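Comparing two arm controllers with a push test

Set up the comparison so that only the controller changes. We ran the Gratden controller first, then the Clirine, on the same arm with the same plain cylindrical tool. A gripper adds its own delays and its own slop, and you don't want either in the results.

1. Bolt a flat wooden board to the table. Check it with a level before you tighten the bolts all the way.

2. Put printed blocks on the board. Use different shapes and colors so the log entries are easy to tell apart. Leave plenty of open board to push into.

3. Teach the tool height at one block. Bring the tip down slowly and stop just short of the block, then save that pose. Every run starts from it.

4. Set the same speed limit in both controllers. We used 70 mm per second. The Gratden menu shows a percentage -- convert it before you type it in.
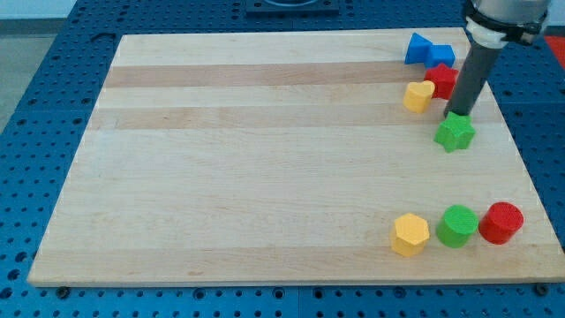 Vasiliu commented on the June version of this page that one saved pose wasn't enough, and that the Clirine drifted in height when it was taught on one side of the board and run on the other. Teaching a second pose at the opposite side cured it, and we now do this with both controllers.

5. Send a short push command and let the arm finish. Log the commanded end point and the one the controller reports.

6. Move the block back to its mark and repeat. We did 123 pushes per controller. Shorter sets gave averages that moved too much from day to day.

7. Swap controllers, reload the poses and run the set again. Don't touch the board bolts between sets.

Save the raw logs as well as the averages. In our runs the Gratden stopped short on 11 pushes, all of them with stars, and the average hid it completely. The log script from the Bralmont page reads both formats, but it stops at 1,000 lines unless you change the limit in the settings file.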